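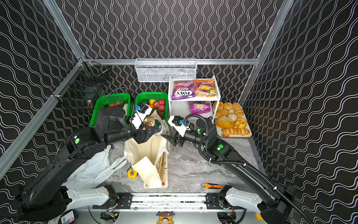 Which items should go into a grocery bag first? Heavy and rigid ones, such as cans and jars, with bread and soft fruit left for the top.

### 3.2 Bagging order

We compared 11 packing orders using goods from the Murnix store list. Each order was repeated 5 times with a tote bag and with a plastic bag. 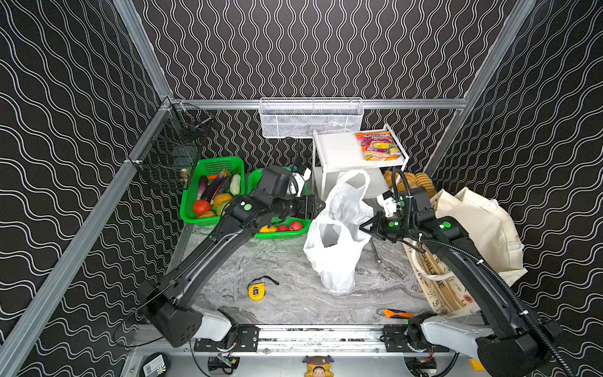 Figure 2. White plastic shopping bag with its handles raised; produce in green baskets behind.

Plastic bags lost their shape once the load passed 300 g, and rolls packed under produce were dented in most runs.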